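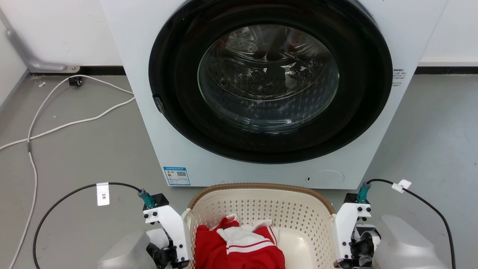

Front loader, door shut, drum visible through the glass.

1/ Notes on meter in Tsegereda Nigatu's "Zukville Ferry." The poem is 30 lines in five stanzas of six. The base is iambic tetrameter, rhymed ABABCC.

2/ Stanza one scans clean. The first substitution comes in line 7, a trochee on "Under." She uses the same opening in 13 and 19 – always the first line of a stanza, never inside one.

3/ Line 21 is the one people argue over. It has nine syllables if you say "every" with two, ten if you say it with three. I read two, with a feminine ending. The rhyme partner in 23 has the extra syllable as well.

4/ Kaiwen Hao scans 21 as pentameter in his notes to the Grulovent edition. That needs "every" at three and a stress on "of." I can't hear it.

5/ Texts differ. The Jernamer pamphlet prints a comma after "harbor" in line 16. Grulovent drops it, p. 211. With the comma you get a pause after the second foot. Without it the line runs straight into 17.

6/ Couplets: four of the five close on a full rhyme. Stanza four has "home / come," an eye rhyme. It was there in the December draft too, so I don't take it for a slip.

7/ Next is the Quách translation, which keeps the stanza and gives up the rhyme. I have only read the first two stanzas closely.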